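Home Columns Town Letters Archive Search

Keep the Paper Bus Timetable

The bus company in Prukilthorpe stopped printing its timetable in June. The notice said riders could now find every departure on the Zendbridge app, and that the racks at the station would be taken out. I ride the 16 four times a week and I think this was a mistake.

I should say that I have the app. I use it most mornings and it does one thing very well, which is tell me that my bus is late. The old booklet could never do that. If the choice were between live arrival times and a printed page, I would take the live times and stop complaining. But the company was running both until this summer, and the only thing that changed is that one of them was dropped.

The booklet showed the whole day on two facing pages. You could run a finger down the column and see that the buses came every half hour until early evening and then thinned out to one an hour. The app shows the next three departures. To learn when the last bus leaves, you have to set a later time, search, set a later time again, and search again. 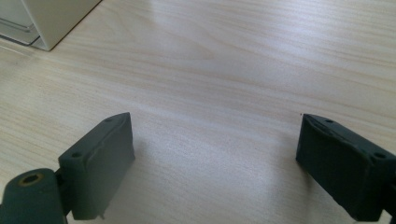
A person planning a visit to the dentist can live with that. A person deciding whether to take a job with a late shift has a harder time, and so does anyone trying to work out whether a mother on the other side of town can be visited after supper without paying for a cab home. Those are questions about the shape of the service. They were easy to answer on paper and they are slow to answer on a phone.

The company's case rests on cost. According to the letter it sent to riders who complained, the last print run was 1000 copies, and 677 of them were still in boxes when the next schedule came in. I accept the number. I don't accept what they take from it. For the whole of that winter the rack at the station stood empty when I passed it, and the driver I asked had no copies either. A booklet that stays in a box in the depot is going to look unpopular.

Wim Hoekstra, who used to draw up the schedules here and has since retired, wrote to this column in the spring to make a different point. When a timetable is going to be printed, he said, it has to be finished. Once it can be changed at any hour, it gets changed at any hour. I have noticed this. The 16 has moved by a few minutes twice since June, and I found out both times by standing at the stop.
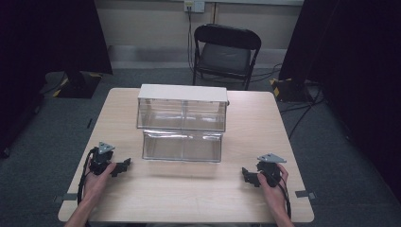 There is also the matter of who gets left out. I try to be careful here, as people tend to bring up the elderly whenever they want to keep something old. Plenty of people over seventy are better with a phone than I am. The ones I worry about are visitors, children too young for a data plan, and anyone whose battery is dead at nine at night on Galindo Road, where the shelter has a bench and a light and now no posted times at all.

Gwion Gough, a reader in Latum, tells me his town went the other way. They dropped the booklet but kept a single printed sheet in every shelter, one side of one page, replaced when the schedule changes. He has never had to look for it anywhere else. I think that is a fair settlement. It costs little, it can't be left in a box, and it gives the whole day at a glance to whoever happens to be standing there.

We have 157 stops in this town. A sheet for each, with a plastic cover and a person to go round with a ladder and a set of keys, would take a few days of work at each schedule change. The company already sends a crew to wash the shelters.
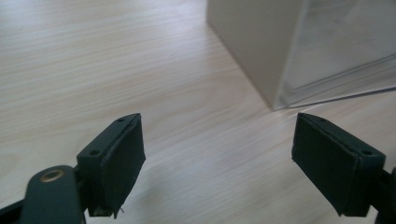

Couldn't riders just print the timetable at home?

They could if there were a page to print. The company's website sends you to the app, and the app has no full-day view to save or send to a printer. A plain file with all the routes in it would help a good deal, and I would ask for that as well, but it would still do nothing for the person already waiting at the stop.

The next schedule takes effect in the fall. Comments can be left at the station window until then, and I have left mine.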